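Visit to the Kikeck home goods open day, Memley

Kikeck opened its Memley building to visitors on 15/04/2024, and I went along for the afternoon session. I have been buying kitchen storage for a small shop for years, mostly from catalogs, so it made a change to see things set out at table height.

The building is on the Skestach road, behind the tile warehouse. Parking was free but tight. Sign-in took a couple of minutes and we went through in groups of 30. Coffee was in the front hall, where the full range was on shelves – 416 items according to the leaflet, a lot of them the same tray in another color.

I spent most of my time with the mug trees. The one I wanted to see was the plain light wooden model with a round base, one upright pole and four short pegs set at different angles. I have sold similar ones from another supplier, and customers bring them back when the pegs work loose.

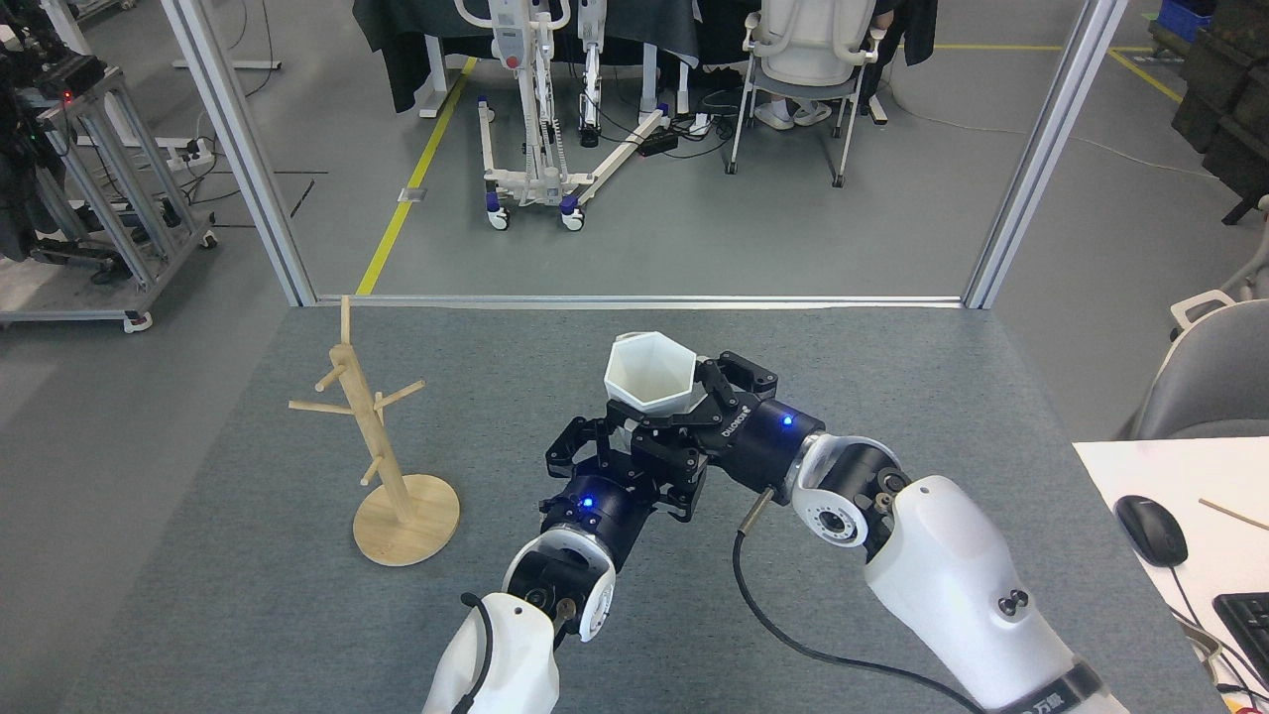
My main question was about the spacing. On the older tree we carry, the two lower pegs sit too close together and a wide mug on one blocks the other. The staff member I asked said the angles had been changed in January after complaints from stores. I took down the item number and asked for a sample.

The cup used with it was white with flat sides, wider at the top than at the base. A faceted cup like that is a fair test for a rack, as most people own at least one odd shape. I would still like to try it with heavy stoneware.

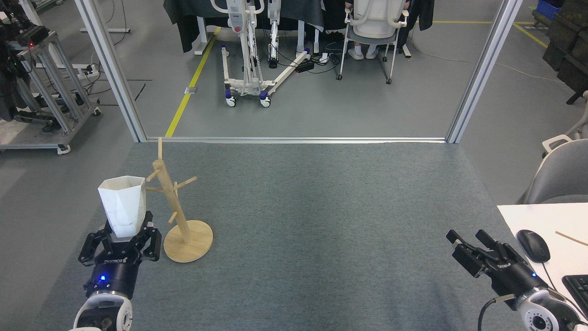 Prices were on a separate sheet. The minimum first order is 15 pieces per item, which suits a shop my size. Larger buyers get a better rate from 860 pieces up, and that is no use to me. Delivery is by Cervantes Freight, with the usual charge for a tail lift.

I asked about replacement pegs too. They are not sold separately at the moment, and I said they should be.
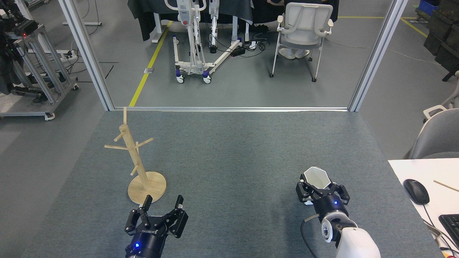
The wooden mug tree and the white cup, Kikeck open day, Memley.

The last part of the visit was a short talk on packaging in the front hall. It covered box sizes and labels, and ran over. I left before the questions to beat the traffic on the Skestach road. The sample should come with the spring catalog, and I will put it next to the old tree in the shop and load both with the same mugs.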